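T-shirt swap comes back to Pelkonen Hall

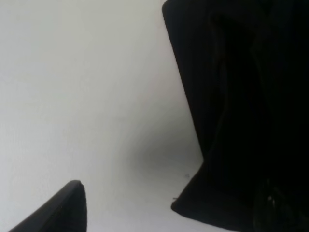

Black shirts should always go on a light table, according to Sointu Partanen, and you should smooth them from the collar down before you even think about a fold. She told me this twice within five minutes of my walking into Pelkonen Hall, and by the second time I had a shirt in my hands and was doing as I was told.

I'd only come to ask when the doors open! The spring T-shirt swap starts at 10 a.m. on 04/01/2022 and runs until 4, same hall as last time, but with the entrance moved to the Vistell Street side while the front steps get fixed. Bring up to 11 shirts, get a ticket for each one, and take home as many as you have tickets for. Kids' sizes are on the stage this year (the back corner got way too crowded in September, and I say that as a person who got stuck in it with a stroller).

Partanen has been in charge of the folding since the first swap, and she has opinions. Sleeves in, sides in, bottom up to the collar, then once more. If there's a print on the front, it has to end up on the outside, so people can flip through a stack without pulling the whole thing apart. I've been folding my shirts in half and stuffing them in a drawer for my entire adult life, so this took me a while. My first few came out looking like sandwiches. She refolded them without saying a word, which I thought was pretty nice of her.

The last swap moved 471 shirts, and the ones that go fastest, she says, are always the black ones with something big and bright on the front. Band shirts, old race shirts, anything with lettering. Plain white ones hang around until closing, and those get cut up for rags by the bike shop next door.

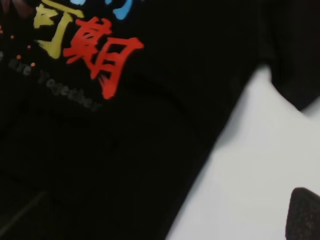

Black T-shirt with brush-style characters in red and yellow.

A couple of rules are new. Shirts with holes or paint on them can't be traded anymore, but there'll be a rag bin by the coat rack if you want to drop them off anyway. Please wash everything first, and go easy on the fabric softener (last time the whole hall smelled like a fake meadow, and I had a headache until dinner). Hangers aren't needed. Everything is on tables.

The Zillico bakery is doing coffee and cardamom buns again from 11 a.m., cash only. If you have leftover tickets at the end of the day, hang on to them, because they'll be good at the fall swap too.

You can drop shirts off early at the hall any evening this week between 5 and 7. If you fold them yourself, leave the print showing. I did 18 before I went home, and Partanen only redid around half.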